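May
By our Koltum reporter

Druteo held its open day in Koltum on Wednesday, and 29 visitors came through the doors on Mudaliar Street between two o'clock and the evening. The company is working on automation for small household objects, and it wished to show the neighbourhood how this work is done.
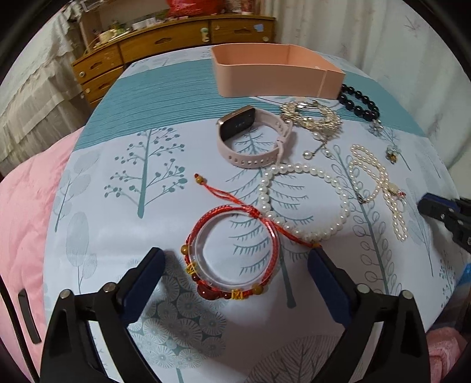
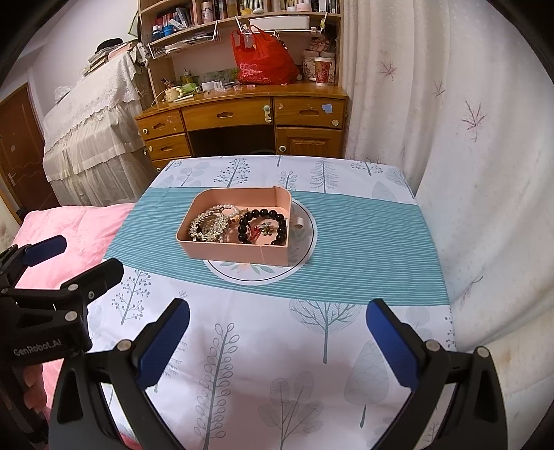
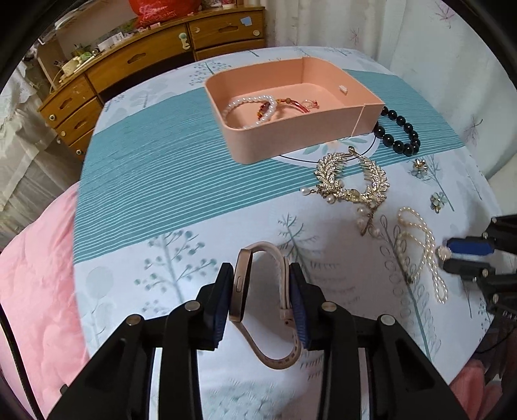

Hand-held grippers and jewellery.

Most of the questions from the public concerned the sorting of fine things, and whether a machine will be trusted with them in an ordinary home. The staff of Druteo answered that a rigid object is the easier part of the problem. A smartwatch with a soft strap is already more demanding: one jaw can press on the case, as in the third picture, while the other one has only the folded strap to press on. Pearl necklaces were named as the most difficult, for the reason that they take a new shape each time they are put down. Several visitors asked to try a gripper with their own hands, and a short queue was formed for this. Children under 13 could try it together with a parent.

The programme on which the company works is called Stisteo. It started 18 months ago with kitchen utensils and was later extended to clothing accessories. Druteo did not wish to say when a product could be offered for sale, and it gave no price. It did confirm that it will hire two more technicians in Koltum before the winter, and that applications from people without a university degree are welcome.

A second open day is planned for those who could not get a place this time. Entry will again be free of charge, but visitors must register at the Koltum library. Parking on Mudaliar Street is limited and the organisers recommend the bus.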